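Notes from the Cell: New Fingers, New Habits

20 Jan 2022

I promised Skye Pollock a piece for the newsletter back when we were still arguing over where to bolt the arm, so here we go. It's been a busy stretch at the tabletop cell, and most of what I have to report is maintenance. If you came for big demos, skip down to Catriona's item on the Akier visit. If you like hearing about screws and cables, pull up a chair!

Quick refresher for the new folks. The tabletop cell is the one where the arm picks up flat plastic cases and puts them in the storage bins. Sounds like nothing. Cases are slippery, they're see-through, and they lie dead flat, so the gripper has to come in low and catch an edge before it can lift anything. All of that is hard on fingertips, and fingertips are where this whole story starts.

Late last year we began seeing cases slip on the way up. Not every time, maybe a couple in a session, and always with the case rotating out of the grip before it let go. I did what I always do and blamed the software. Fergus Gourlay did what he always does and took the fingers off. He was right (write that down, it won't happen again for months). The pads had a polished stripe down the middle where they'd been rubbing on plastic edges, and one of them had started to peel at the bottom corner.

We swapped both for the Prulden pads, the softer ones. It's a simple job if you do it in the right order. Park the arm, kill the air and the power at the cell, hang your tag on the switch, then undo the 2 screws on each finger. Clean the metal face with alcohol and let it dry all the way. I rushed that part the first time and had to do it over. Put the new pad on from the bottom up so you don't trap a bubble, and clamp it overnight. In the morning, run the fingers open and closed a few times with nothing between them and watch that they meet evenly along the whole edge.

Then you have to redo the zero. Please, please redo the zero! The new pads are thicker than the worn ones, so the controller thinks the fingers are closed before they are. Innes Menzies found this out when his first pick squeezed a case hard enough to leave a mark. The routine lives in the Temero folder on the cell computer, it takes less time than getting coffee, and there's a printed copy in the drawer.

Grip force is now set at 27 on the slider, down from 60. I know that looks like a giant drop. The old setting had been creeping up for months as people compensated for worn pads, a nudge here and a nudge there, and none of those nudges made it into the log. If you change it, write it down. Initials are fine.

The other thing we sorted was the cable run. One of the lines along the arm was pulling tight whenever the wrist turned toward the far side of the table, and I didn't love the look of the jacket near the clamp. Fergus added some slack and moved the clamp back a bit. When you start up, take the arm slowly through its full turn and keep an eye on that loop. If it snags or goes tight, stop and come find one of us.

With all that done, we put the bins back, laid out the cases, and set the lamp on the table again. I like having the lamp there for checkout runs. It's an awkward thing to carry a case past, and I'd much rather find a bad path at slow speed than at full tilt.

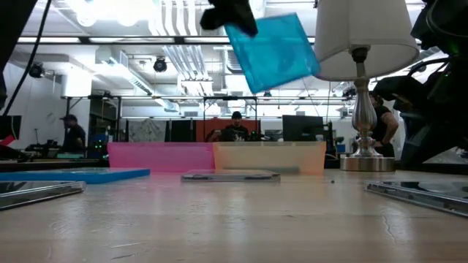

A blue case held by one corner over the table, with the bins behind.

Corner grips like that are still on my list. A case held by the corner hangs at a slant and needs more room than the planner gives it, so until Innes has the new clearance numbers in, leave the speed limit on. Struan Dunbar has asked for the cell for the Chisholm trials in March and I'd like to hand it over without a page of warnings taped to it.

Spare pads are on order. There's one set left in the cabinet, top shelf, behind the cable ties. If you use it, tell me – even if it's late and you think I'll be grumpy. I'll be grumpier if I open that cabinet and it's gone.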